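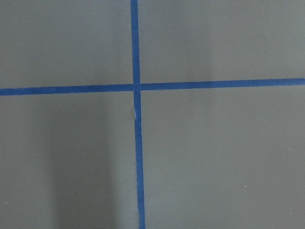

Bianka Magyar

Altia Vina Stage Microphone

Product overview
The Altia Vina is a wired dynamic vocal microphone for pop and spoken-word performance. It is intended for touring singers, rehearsal studios, school music departments and small venues that need the same vocal sound from one night to the next.

The capsule is tuned to keep a lead vocal clear above drums and backing tracks. A fixed low-cut filter reduces stage rumble and breath noise. Singers who work very close to the grille will hear some added warmth in the lower register, and engineers may wish to trim this at the mixing desk.

Construction
The body is die-cast metal with a matte finish. The steel grille unscrews by hand for cleaning and contains a removable foam liner. The capsule sits on a rubber mount that limits handling noise when the microphone is passed between performers or taken off its stand during a song.

Switch options
The Vina is available with or without an on/off switch. The switched model has a locking plate, which should be fitted before any performance at which the sound engineer controls muting.

Specifications
Type: dynamic
Pickup pattern: cardioid
Low-cut filter: 100 Hz
Output impedance: 500 ohms
Connector: three-pin male XLR
Order number: 2510
Warranty: 2 years

Supplied with
Microphone, stand clip, thread adapter, zippered pouch, spare foam liner and printed guide. Cables are sold separately.

Recommended accessories
The Eklund straight stand and the Pitero cable set are suitable for use with all Vina models. Colored grille rings are offered for vocal groups whose members each keep their own microphone.

Care and cleaning
Remove the grille and wash it in warm water with mild soap. Allow it to dry fully before refitting. Do not apply liquid to the capsule. Foam liners should be replaced when they become thin or discolored.

Ordering
Schools and venues may order on account. Requests for group pricing should be addressed to Enikő Szalai in the sales office and should state the model, quantity and delivery address. Orders for the switched model placed now will ship in September.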